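Chapter 4
Teaching a Gripper by Hand

Reading time: 11 minutes

By the end of this chapter, students should be able to explain how a task is broken into stages before it is shown to a machine, set up a work table for hand-guided recording, keep a session log that another team can read, and judge whether a set of recordings is fit for use.

In the first three chapters, movement was treated as something to be written down. A student chose a joint, gave it an angle and told it when to move. That method served well for the sorting arm in Chapter 2, where every block arrived in the same place. It serves less well for household objects. A bag, a cloth or a pencil case takes a slightly different shape each time it is put down, and a list of fixed angles has no means of allowing for this.

The Drullau Schools Project takes a second approach. Students carry out the task themselves while holding a gripper, and the movement is recorded together with what the gripper's camera sees. A computer program then looks for what the recordings have in common. The student's work moves from writing instructions to giving good demonstrations, and it calls for a good deal of patience.

Teams of two are recommended. One member handles the gripper and the other keeps the log. The roles should be exchanged after every 11 recordings, as tired hands produce hurried movements, and hurried movements are difficult to learn from.
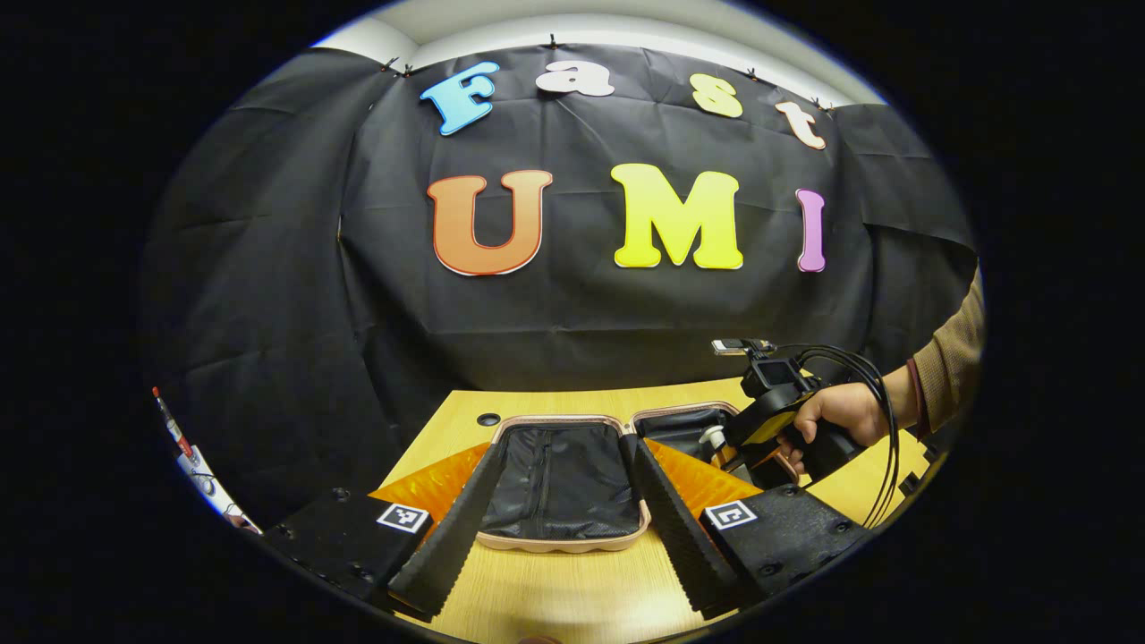 The choice of object matters more than most teams expect. A zippered case is a sound choice for a first project. It has a lid that must be lifted and laid back, soft parts that bend, and an edge that can be approached from more than one side. It also has a clear finished state: the case is either open and flat or it is not, and two observers will seldom disagree about it. Objects that roll, spill or break should be left until the second term.

4.1 Dividing the task into stages

Before any recording is made, the team should write out the task in plain words. Opening a case might be set down as follows.

Stage 1. Bring the gripper to the edge of the lid.
Stage 2. Close the fingers on the edge.
Stage 3. Lift the lid and carry it over.
Stage 4. Release the lid and move clear of the case.

Each stage should end at a point where the gripper could pause without harm. If a team cannot agree on where one stage ends and the next begins, the description is too loose and should be written again. Teams at the Rosari centre found that Stage 2 needed the most practice, and their guidance is to close the fingers more slowly than feels natural.

4.2 Preparing the table

The table should be cleared of anything that has no part in the task. A plain cloth behind the work area helps to keep passing movement out of the recordings. Markers fixed to the equipment must be clean and uncovered, and cables should be led away from the object. The starting position of the object should be changed a little between recordings, and each change noted in the log.

4.3 How many recordings are enough?

There is no single answer. In the Navarrete trial, the complete set held 3306 recordings, gathered by several schools over two terms. A class project will be far smaller. A single lesson may yield up to 45 usable recordings, provided that the table has been prepared beforehand and the roles are settled.

Failed attempts should be kept in a separate folder and marked as such. They must not be deleted during the session, for the reasons set out in Section 4.6.

Before you begin

Copy the Kevden log sheet from the back of the book and complete the top section. Write down the object, the stages and the names of both team members. Then carry out the task three times with bare hands, without recording, and compare your movements with the stages you have written.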